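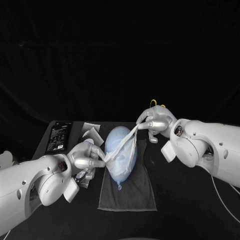 2 min read · 162 views

Goose grease and onion for a chest cold, anyone else's family?

tyra_isaksson
Jun 16, 2024
I've been typing up my great-grandmother's receipt book from Stevport (more than 2000 lines so far, my poor eyes!) and there's a chest rub in it I can't stop thinking about. Goose grease, a roasted onion mashed in, then "flannel till morning." Did anyone's people really do this? One word after the onion looks like "camfer" but it could be "comfrey."

Ternemus
Oh we got it every November, minus the goose. Gram used lard. You smelled like a diner for a week, but I swear I slept better.

lundgren_k
I'd read it as camphor. Comfrey was for sprains in our family, never chests. Please don't let anybody eat the stuff, whichever it is.

Ternemus
@lundgren_k mine put comfrey on everything, chests too, so I wouldn't rule it out.

lundgren_k
Fair, but she spelled it with an a, right? I'd go with the a.

tivov
Sleeping better is just being warm under flannel lol. I'd skip the onion and keep the blanket.

tyra_isaksson
Ha, maybe so! I went back to page 2 and she writes "camfer" for moths too, so camphor it is. Next up is a wart cure with a bean and a crossroads, if anybody wants it.

Ternemus
Yes please, post the bean one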